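Tinditz Boards > Workspaces > Furniture & Layout
Topic: white tables in a shared room, regret or no?

dropleaf_dan
Redoing the shared room at work, we're 14 people on a good day. Boss wants white tables with black legs, the splayed kind. 139 each from Carroll. I want the plain wood desks we already have. Anybody living with white tops? How bad do they get

mossyoak
Had the Carroll ones 2 years. Coffee rings come off, pen doesnt. Legs are the real problem, people trip on them. Go Stendier, straight legs, 200 but worth it.

H_Sandberg
Disagree on the legs. Splayed is steadier. We had straight ones and every time somebody leaned on the end the whole thing rocked. Nobody has tripped here.
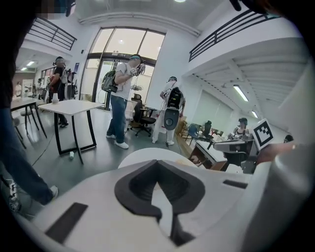

Chairs matter more than tables imo. Get casters on everything you can, you'll be shoving stuff to the side all day once people start using the floor. Ours is a mix, black office chair, one with a mesh back, a blue one over in the row on the right, and it's fine, don't let them sell you a matching set. The white table stays pretty clear, one little cup on it. The wooden desk on the other hand is where all the junk lands. Same people, same room. So theres your answer on white tops, folks see the mess and pick it up.
Holger

mossyoak
or the wood desk is just closer to the door lol. ppl dump stuff wherever they walk in

H_Sandberg
It's not closer to the door.

rhi_gronow
Small bottle on the floor under the table, Holger. Thats where the mess goes when the top is white. Under.

H_Sandberg
One bottle, Rhiannon.

rhi_gronow
One bottle is how it starts. We did white tops at my old place and by December there was a whole second layer down there, bags, chargers, somebodys boots. Get a shelf or hooks or something. Dan, do you have hooks?

dropleaf_dan
no hooks. there's a Flarari rack we could clear off maybe

mossyoak
Clear the rack first, then buy tables. You might need fewer than you think. And measure leg to leg, not the top, splayed ones stick out

dropleaf_dan
ok measuring tmrw morning. leaning white now, boss will be unbearable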